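Inside the new Grakmont stadium: a walk round on open day

Grakmont opened its rebuilt ground to the public for a morning, and we went along with the first tour group of the day. Tickets were free but had to be booked through the club site, and the line at Gate 6 already reached the bus stop when we got there.

The tour starts in the east stand, now called the Bennani Stand after its sponsor. Legroom is much better than in the old one. The seats in the upper rows are steep, and anyone who dislikes heights should ask for something below row 20. Sight lines are good from everywhere we tried except the last block toward the away end, where a handrail sits across the near corner flag.

From there we were taken down to the home dressing room, which has 48 hooks, more than any squad needs. The guide said the extra ones are for cup days, when the youth players come in too. The away room is smaller and has one long bench. We were allowed into the tunnel but not onto the grass.

Upstairs is the media level. The TV studio has a glass wall facing the halfway line and room for three pundits and a host. The press box next door seats 352 on paper, though that figure includes the overflow room, which has no view of the field at all.
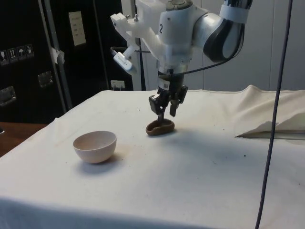
GRAKMONT, March 2025

The last stop was the club shop and the Perkutus cafe behind it. Coffee was fine and the pies were sold out. Shirts were full price, with a small discount on last season's away kit. The whole visit took almost 7 hundred steps by the guide's reckoning, most of them stairs, but there is an elevator at the Proleo entrance for those who need it.

Parking is limited on tour days and the lot behind the south stand is closed. The next open day is planned for September.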